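3.2 Snack storage and the use of the bed as a sorting surface

The second theme to emerge from the household visits concerned small, individually wrapped foods. Unlike cooked meals, which participants in the Okerness study kept almost entirely within the kitchen, wrapped snacks were found in every part of the home. Of the 50 single-room dwellings included in the sample, 13 had no cupboard or shelf set aside for food of any kind. In these rooms, snacks were kept in lidded plastic boxes, gift bags and desk drawers, and they were moved between these places several times a week. Participants' diaries, kept over 15 days, recorded 320 separate occasions on which such foods were sorted, counted out or put away.

Following Backlund and Asamoah, we use the term "soft surface sorting" for the practice of emptying or refilling a container on a bed, sofa or rug. The practice was more common than we had expected. Participants explained that a bed was the largest clear area available to them and that packets placed on bedding did not slide or fall to the floor. One participant remarked that the desk was "for work and for everything that has not been put away yet". Figure 3 concerns a room of this type.
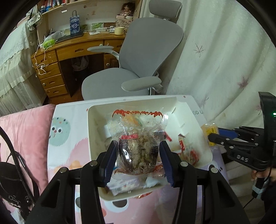 The distance between the place of sorting and the place of work was short in all of the single-room dwellings, and we consider this to be of some importance for eating habits. Where the two areas adjoined, participants reported eating between meals more often, although the diaries do not allow us to separate the effect of distance from that of working hours. In Figure 3 (upper), the white storage box rests on a pink comforter, with an office chair and a wooden desk in the background. The desk has drawers of its own, yet a mug, tissues, a paper gift bag and a white plastic bag all stand on its top. Participants with desks of this kind seldom described the drawers as suitable for food -- they were reserved for papers, chargers and medicines -- and the portable box was preferred because it could be carried to wherever it was wanted.

A further question was how participants decided which items belonged together. Interviews conducted by Björklund and Bråten suggest that few households sorted by ingredient or by date. Sweet and savoury items were commonly mixed, and the most frequent rule was that items of the same size should share a container. Colour was mentioned less often in interview than it was relied upon in practice.

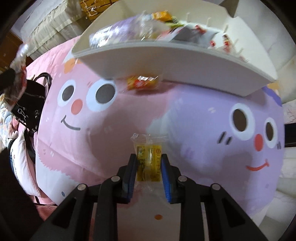
Packaging design appears to support this reliance on colour. Several participants were able to name a product from its wrapper at a distance at which the lettering could not be read, and they searched their containers accordingly. The mixture in Figure 3 (lower) is typical in this respect: a purple-and-white bag, an orange packet and a cluster of red-and-white packets share one white tray, while the small packet in the foreground is clear with a yellow label. Clear wrapping gave rise to a different habit. Participants said that they judged such foods by looking at the contents, and they were more likely to set them aside for guests. Adeyemi reports a similar preference in the Skilluvura interviews -- there, however, most households had a kitchen cupboard, and the bed was not used for sorting.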